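4. Work at the Furnished Rooms Site

4.1 Setting and people

The second site of our study belongs to Plekari, a company that prepares furnished rooms for short rentals. Before a room is given to a guest, it must be tidied, the drawers must be checked, and small things left behind must be put in their place. Until last year all of this was done by hand. The company then began to move part of the tidying to robots, and for this purpose it opened a practice hall in Bancombe, where workers show the tasks with hand-held grippers and the robots are later trained on what they showed.

The workers in the hall are mostly the same people who did the tidying before. This was a decision of the company, and it is the main reason we chose the site. In the first site (Section 3), the people who lost the manual tasks and the people who received the new tasks were two different groups, and it was difficult to compare them. At Plekari we can follow the same person from one kind of work to the other.

We held interviews at the beginning of the study and again in December. We also collected the work records of the hall for the whole period. These contain 2,192 recorded task attempts, of which 2,131 were accepted by the reviewers and 61 were sent back. The interviews were held in a small office next to the hall, in the language that the worker preferred, and were translated by the second author.

4.2 From tidying to showing

The daily work in the hall is made of short tasks with furniture: opening a drawer, closing it again, taking a small object from a table top, placing it somewhere else. Figure 4 was taken during such work at a dressing table.

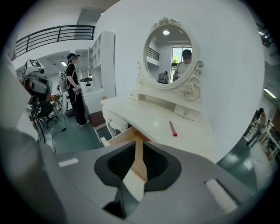 Does the new work need less skill than the old work? The workers' answers suggest that it needs a different skill, and that this skill is not yet recognized in the pay scale of the company.

Figure 4. Work at a white vanity table, seen from a hand-held gripper. A drawer is pulled out at the left of the black finger pad, and a thin red object lies on the table top. A person in black with a head-mounted device stands to the left of the table.

In the old work, speed was the most important thing. A room had a time limit, and an experienced worker knew many small ways to save time, for example pushing two drawers closed with one movement of the arm. In the new work these habits become a problem. A movement that is fast and mixed with another movement is hard to use for training, so the reviewers send it back. Several workers told us that the first weeks were tiring for this reason. They had to make slow a thing which they had done quickly for years.

Danang Kwok, who had worked in rooms for a long time before he came to the hall, explained it in this way: "With my hand I never think about the drawer. With the gripper I think where is the knob, how much I should pull, when I should stop. In the evening my arm is fine but my head is tired."

This change from tired arms to a tired head appears in most of our interviews. It was judged differently by different workers. Older workers with back or knee pain were often glad about it. Younger workers were more divided, and two of them asked to return to the rooms. One gave as reason that in the rooms she could listen to music and let her thoughts go, while in the hall she felt that each movement was looked at.

4.3 Being recorded

The feeling of being looked at needs some attention. The recordings are made for the training of the robots, and the company has stated in writing that they are not used to judge the workers. However, the acceptance rate is calculated for each worker and is shown on a screen near the entrance. We did not find any case in which a worker was punished for a low rate. Still, the workers compare their rates with each other, and some stay after the end of the shift to repeat a task which was sent back.

After the first round of interviews we reported this to the management. The screen was then changed so that it shows only the rate of the whole team. In the second round the workers mentioned the rate less often. We cannot say whether this comes from the new screen or from the fact that the workers had become used to the hall.

A related question is who owns the knowledge that is given in this way. The written agreement covers the recordings but it does not speak about the methods of the workers. One group leader had developed her own order for checking a dressing table, starting from the small drawers at the back, and this order is now part of the standard instruction. She was proud of this, but she also said that she would have liked to see her name on the instruction sheet. We find her wish reasonable, and we come back to it in Section 6.

4.4 Organization of the shift

The working day also has a new rhythm. A shift in the hall is divided into blocks of 60 minutes, with a pause after each block. In the rooms there were no fixed pauses, and the workers rested when a room was finished early. Most of them prefer the fixed pause. The disadvantage is that the group must now start and stop together, so a slow start in the morning has an effect on everybody.

The contact between workers has increased. In the rooms they usually worked alone, and several of them knew their colleagues only by name. In the hall they see each other's work and give advice, for example on how to hold the gripper so that the wrist stays straight. The software used for planning the shifts, Sturnis, does not register this kind of help, and a worker who spends a morning teaching a new colleague appears in the records as a worker with few attempts. The group leaders know this and correct the lists by hand.

4.5 Difference from the first site

Compared with the Pasaribu warehouse in Section 3, the workers at Plekari had more influence on how the automation was introduced. They could refuse the change to the hall, and they were asked about the order of the tasks before the plan was fixed. On the other hand, their future is less clear. The warehouse workers knew which tasks the machines would take over and when. At Plekari this was still open at the time of our last interviews, and the question of what happens to the hall when enough tasks have been shown was raised by the workers more often than any question about pay.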